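Tuesday, before the afternoon block. Filled in by Siham Ait Brahim, with Said Abdelaziz reading over my shoulder for the second half.

# Pre-session safety check, Predemano cell, cutting and unwrapping tasks

Same list as December, with the comments column turned into proper sentences, as Said likes to read them that way and I like to write them that way. Anyone on the Alleo rota can fill one of these in. Please do it before you put the gloves on, and please don't copy your answers over from the morning sheet, however tempting it gets by the end of the week!

## 1. Cell and surroundings

- [x] **Floor tape visible on all sides of the table.** The corner by the door is starting to curl again. I pressed it down and it held, but a new strip wouldn't hurt.
- [x] **Curtain hung and clear of both arms at full reach.** Checked by driving each arm slowly to its outer limit. Plenty of room, even with the folds.
- [x] **Cables checked for pinch points.** I went along every cable by hand with the power off. No nicks and nothing trapped.
- [ ] **Walkway to the first aid cabinet clear.** Two flat boxes of props were leaning there when I came in. Moved them to the shelf, but I'm leaving the box unticked so that it gets talked about at handover. It's the second time on my sheets.

## 2. Arms and hands

- [x] **Emergency stop tested from the operator's seat.** Pressed, arms held position, reset cleanly.
- [x] **Emergency stop tested from the observer's seat.** Same result. The button is stiffer than the other one, and Said would like it swapped before it becomes the sort of thing people get used to.
- [x] **Speed limit set to the slow profile.** Required for any task with a blade in it. The Hamdy console remembers the last profile used, so do look at it even if you were the last one to use it.
- [x] **Finger joints open and close fully on both hands.** The left thumb was a touch slow on the first try and fine on the next few. I've written it in the hardware log as well.
- [x] **Wrist covers seated, no loose screws.** Ran a finger around both rings.

## 3. Blades

This is the section I'd ask everyone to take their time over, even when the queue is long and somebody is waiting for the cell.

- [x] **Snap-off knife inspected, slider locked.** Give the blade a gentle push against the cutting board before you hand it over. If it slides back, the knife goes in the red bin.
- [x] **Blade length matches the task card.** The long setting is allowed only for the foil and wrapper cards. On everything else we want as little blade showing as will do the job.
- [x] **Knife placed in the hand with the arms paused.** Two people for this, one at the stop button, and the one placing the knife wears the cut-resistant gloves. I know it feels slow. Said has done more of these handovers than the rest of us put together and he still waits for the spoken "paused" every time, so the rest of us can too.
- [x] **No human hands inside the tape while the knife is held.** If a prop rolls away, let it roll. Pause, take the knife out, then go and fetch it.
- [x] **Used blades counted into the sharps tin.** 5 in, and 5 signed out on the card.

## 4. Props and table

- [x] **Mat flat, no lifted corners.** Swap it when the surface gets so cut up that the fingertips begin to catch in the fibers.
- [x] **Foil and wrapping scraps cleared between takes.** Small bits of foil get into everything. Use the brush, not your palm.
- [x] **Nothing on the table that isn't on the card.** Somebody's tea was on the far end this morning. Lovely mug, wrong place.

## 5. Recording

- [x] **Disk space above 400 GB.** We had 886 GB free at the start, so no worries there.
- [x] **Clock matches on all streams.** Checked against the Endeo server.
- [x] **Operator knows how to mark a bad take.** I walked our newest operator through it again. A slip, a dropped prop or a grip that had to be corrected by hand should all be marked, and please add a few words about what went wrong. Keep the take, though! The training group does use them, and a clumsy recovery done safely is worth having in the set.
- [ ] **Task names agree with the card.** Card 7 says "unwrap" and the menu says "open." Harmless today, a headache for whoever sorts the examples later. Said is going to fix the menu.

## General comments

Cell cleared for the afternoon at 1:15, slow profile only. The two open items don't stop us from recording. I'd like the walkway sorted by tomorrow, and the observer's button whenever the spare turns up.

One more thought from Said, which I'm passing on nearly word for word: if your shoulders are tired, your demonstrations are tired, and the learner will pick up the tiredness along with everything else. Take the break when the timer goes. The kettle is in the side room, and the good biscuits are on the upper shelf, behind the filters.
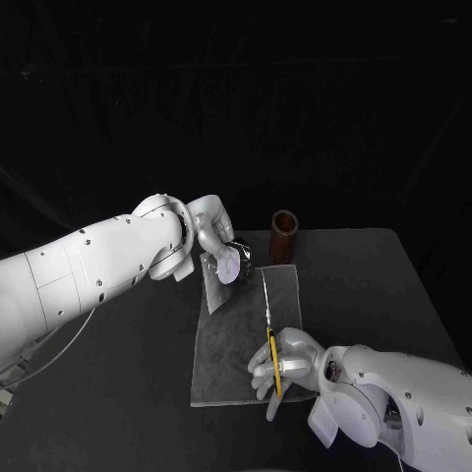
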